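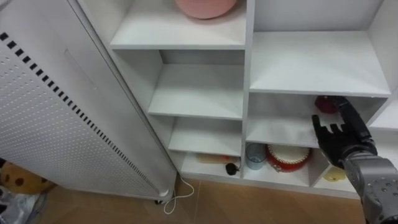
3.2 Home Exercise After Lateral Ankle Sprain

Players in the Trurnora league who missed at least one game with a lateral ankle sprain were offered a home exercise program as soon as the club physician had ruled out a fracture. The program was intended to continue the work done at the club on days when the team did not train. It did not replace the supervised sessions, and a player who stopped attending those sessions was withdrawn from the home program as well.

Nine clubs took part. The league had roughly 2,000 registered players in the season under study, but only adult players in the two upper divisions were eligible. Players with an earlier operation on the same ankle were excluded, as were players who had changed clubs during the season. Players with an earlier sprain of the same ankle were kept in the study and are treated as a separate group in Section 4.

The home program lasted four weeks. In the first week, players worked on range of motion while seated and on standing with weight shared evenly between both feet. Standing on the injured side alone was added when the player could walk down stairs without a limp. Heel raises, short hops in place and side-to-side hops followed in that order. Each player moved to the next exercise on the advice of the club therapist, who recorded the change on the player's card. Therapists were free to hold a player at one level for as long as they judged necessary, and several did so for players who reported stiffness in the morning.

The exercises were selected so that they could be done in the space available in an ordinary room at home. Players were asked to wear the shoes they used for practice, to exercise on a hard floor, and to keep one hand near a wall or a firm piece of furniture during single-leg standing. Hops were to be done away from loose rugs. Players who had no suitable room were allowed to use a hallway or a garage, and this was noted on the card. The interior in Figure 1 has a hard floor of the type named in the instructions.

Figure 1. Small bedroom with a light wooden floor and a white shelving unit. 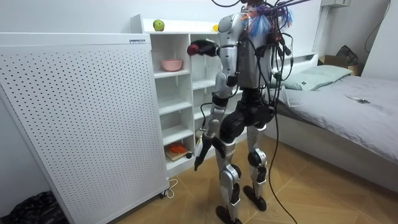
Completed sessions were recorded in two ways. Each player kept a paper card, which was collected by the therapist at the end of every week, and each player also received a short text message in the evening asking whether the session had been done. When the two records did not agree, the card was used. This rule was set before the season began and was not changed. In all, 2,770 home sessions were entered in the final data set. Sessions with no date on the card were left out even when the text reply suggested that they had taken place.

Pain during exercise was rated by the player at the end of each session. The rating was made on the same scale used in the supervised sessions so that the two could be compared directly. Swelling was measured at the club only. An attempt to have players measure their own ankles with a tape was dropped in the first month because the readings varied too widely from one day to the next, and those readings do not appear in any table.

Return to play was defined as the first full practice, with contact, that the player finished without leaving the floor. The date of the first game was also recorded but was not used as the main outcome. Coaches at different clubs hold different views on how soon a player who has practiced in full should be given game minutes, and the date of the first game therefore depends in part on matters unrelated to the ankle. At the Drornongate club, for instance, a player returning from any injury sits out the first game after full practice as a standing policy.

The therapists were trained together before the season by Nelly Quintero, who also reviewed the cards during the season and answered questions from the clubs. Training covered the order of the exercises, the wording to be used when asking about pain, and the signs that should lead to a second visit to the physician. A therapist who joined a club after the start of the season received the same training by video call. The Ticona and Natell clubs shared one therapist and are counted as separate clubs in the analysis.

Players gave written consent before receiving the first card. They could leave the home program at any time without giving a reason, and doing so had no effect on their treatment at the club. Collection of cards closed on May 3, 2018. Players who were still in the program on that day continued with their therapist in the usual way, and their sessions after closing were not entered.

3.3 Supervised Sessions

Supervised sessions were held at the club before team practice. The therapist chose the content of each session from a common list and noted any departure from it.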